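Kitchen Table Bench - Pre-Run Safety and Inspection Checklist, with Comments
Grirberg site, Clumix arm, household chores trial
Revision 3, December

Complete before every run. Mark each item OK, NOT OK or N/A. Any NOT OK in section 1 stops the run until it is cleared.

1. Arm and gripper
1.1 Emergency stop pressed and released, arm goes dead each time - OK
1.2 Mounting bolts checked against paint marks - OK
1.3 Finger pads clean, no splits - OK
Comment: left pad is wearing at the tip. Replacement set ordered from Tveit.
1.4 Speed limit set to level 2 - OK
1.5 Cables clear of the full swing of the arm - OK
Comment: tie them again after any move of the bench.

2. Table and objects
2.1 Toaster unplugged at the wall - OK
Comment: we do not run it live. The arm can't tell a warm toaster from a cold one, and until it can, toast stays a toy job.
2.2 Play food free of loose paint and broken pieces - OK
2.3 Open containers stable when nudged - NOT OK
Comment: light plastic ones slide if a finger catches the rim. Grip mat to be fitted. Runs may go ahead at level 2.
2.4 Nothing overhanging the table edge - OK

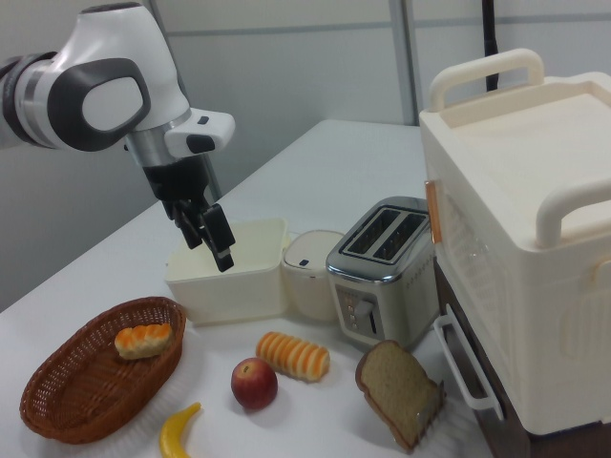 Fingers at the mouth of the square container, toaster and play food on the table.

3. Chore readiness
This section was added at the request of Ristden, who want to know which jobs could be handed over. It is a judgement and has no bearing on whether a run may start.
3.1 Pick up a soft block and put it on a plate - acceptable with a person in the room. 44 attempts logged, 4 drops, all on to the table.
3.2 Reach into an open box and lift something out - not yet. Tall sides hide the object and the wrist touches the rim.
3.3 Put bread in a toaster - not yet. It needs a straight, gentle push, and ours is neither.
3.4 Clear a whole table - not yet. Each move is fine alone, but 2 small errors in a row and a person has to step in.

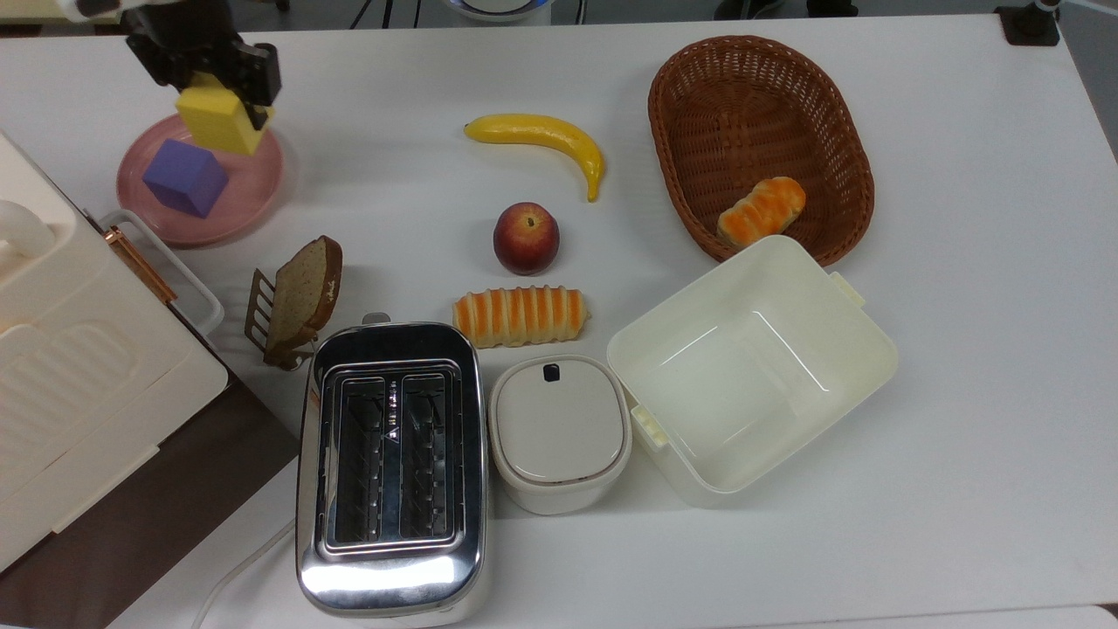
Reading time: 2 minutes

4. Plate and block task
4.1 Plate flat on the table - OK
4.2 Block held by both fingers before travel - OK
4.3 Grip force at the foam setting - OK
Comment: do not carry this setting over to hard objects. They slip.
4.4 Hands off the table while the arm is powered - OK
Comment: this includes straightening the plate. Stop the arm first.

5. After the run
5.1 Arm parked and power off
5.2 Drops and stops entered in the log
5.3 Grip mat request (2.3) still open, carry forward to next sheet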